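Tempo de leitura: 4 min
Imprimir | Enviar por e-mail

4. Montar a mesa de trabalho Zondus

Reserve 40 minutos. O folheto da caixa promete 19, mas o folheto nunca apertou um parafuso.

4.1 Deite o tampo no chão, sobre uma manta, com a face boa para baixo. A face boa é a que vai riscar se saltar este passo.

4.2 Encaixe as pernas e aperte os parafusos à mão. Só depois use a chave Torex, um quarto de volta de cada vez.

Cuidado: não use aparafusadora. O tampo tem 32 mm e os parafusos compridos têm quase isso.

4.3 Vire a mesa a dois. Sozinho também se consegue - uma vez.

4.4 Regule os pés até a mesa deixar de abanar. Se abanar sempre, desconfie do chão.

4.5 Ponha na mesa o que usa todos os dias e trabalhe assim uma semana antes de furar o tampo para a calha Hajdu.
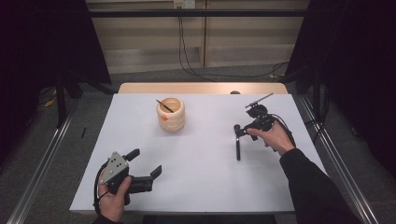 Um copo de anéis para o que escreve ou risca chega bem para começar.

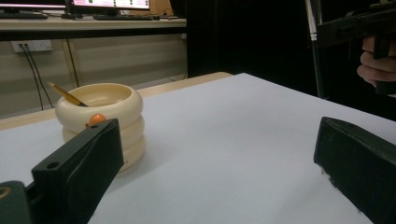
4.6 Marque os furos da calha a lápis, pela face de baixo, e confirme as medidas antes de pegar no berbequim.

Nota: a gaveta Cida vende-se à parte, tal como os parafusos dela.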